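Home | Courses | Readings | Library | Contact

This site uses cookies to remember your settings. Accept | Decline

Household Economy and Domestic Space
Unit 3: The Kitchen as a Workplace
Instructor: Agathe Maillard

Students should read the Rulgate household survey before the seminar. It covers 113 homes in one district and records who cooked, at what hours, and where food was prepared. Bring notes on at least two households.

Early writers on home management treated the kitchen as a small workshop. They measured the steps between stove, sink and storage and proposed layouts that would shorten them. Their plans assumed one worker, usually a wife or a paid cook. Families who shared the work — or ate in the same room — were poorly served by such plans.

Electric appliances changed the order of tasks more than the hours spent on them. Standards of cleanliness and variety rose in the same period, and the time saved on one chore was often spent on another.

Written responses of two pages are due on 1 February 2013. Late work will be marked down.
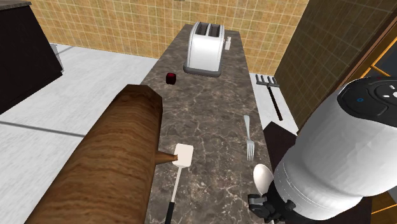 Mareike Kröger: The survey counts cooking but leaves out shopping and washing up. Should our response treat those as kitchen work too, or keep to the categories in the tables?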